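Sestard : la bibliothèque de prêt d'objets s'installe dans l'ancienne poste

La bibliothèque d'objets de Sestard quittera en juin le sous-sol de la mairie pour l'ancien bureau de poste, rue Lozano. Le conseil municipal a voté le déménagement à une large majorité, après deux ans de discussions sur l'avenir du bâtiment.

Le service, ouvert sous le nom de Flotico, prête des perceuses, des tentes, des machines à coudre et de la vaisselle pour les repas de famille. Il a enregistré 3464 emprunts l'an dernier, pour 939 abonnés. « Au sous-sol, les gens faisaient la queue dans l'escalier », explique Yatziri Ibarra, responsable du service. « On refusait des dons faute d'étagères. »

Les travaux ont été confiés à l'entreprise Uven. Ils portent sur l'électricité, l'isolation du toit et la création d'une rampe d'accès côté cour. Le guichet d'origine sera conservé.

L'abonnement annuel passera à 48 euros pour un foyer — le tarif n'avait pas bougé depuis l'ouverture. Les étudiants et les demandeurs d'emploi continueront de payer la moitié.

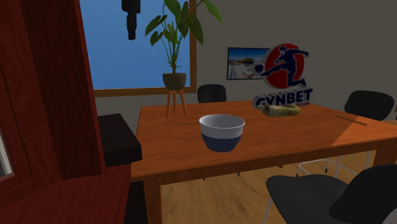

Le catalogue compte environ 1000 objets et doit s'étoffer à la rentrée, avec un rayon consacré au jardinage. Oona Rantala, adjointe à la vie locale, souhaite aussi ouvrir le lieu en soirée, jusqu'à 20 heures, deux fois par semaine. La question du personnel reste à régler avant l'été.

Pendant le déménagement, les prêts en cours seront prolongés automatiquement. Les retours pourront se faire à l'accueil de la mairie, sauf pour les objets encombrants.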